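December 28, 2022

Wednesday, and the lab is mostly empty for the break. I had my key card and a whole day, so I went in at 11 and stayed until the heat shut off. The student project is due for a check in January and the grasp log for Breva stood at 189 attempts this morning. The target is 264 before we are allowed to write anything up.

First hour went to the network. The planning computer had dropped off again and I had to restart it twice. Then I ran the calibration routine, which the Basness group changed in June without updating the notes. I wrote the new steps on a card and taped it to the monitor.

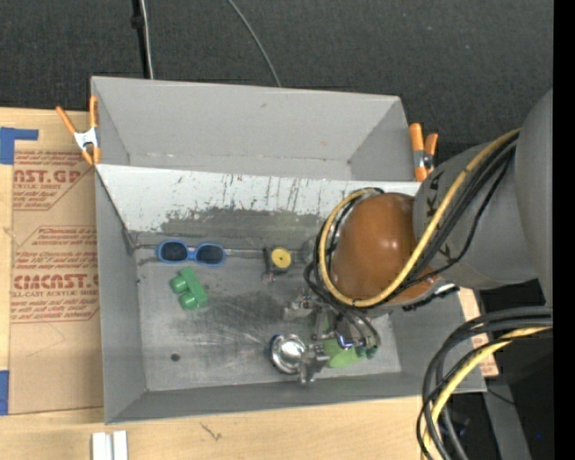
My part of the project is the ranking step, where the program decides what to go for first. Until now I had it pick whatever sat highest, and that does badly once there are only a few things left and they are spread across the floor of the bin. Today I switched it to a score based on free space. The sunglasses and the green block are what I worry about, lying that close together up against the slanted panel. The score puts them near the bottom of the list, as it should – I would still like a separate rule for objects next to a wall.

Flendance is the other team in our section and they are using a learned model for the same step. I read their draft over lunch. It is good, but they have only 5 objects in it.

Log is at 264 now. Backed up both drives. Still to do: label the failures, return the torque wrench, email the office about the January key card.

Bus was late and I had leftover soup for dinner.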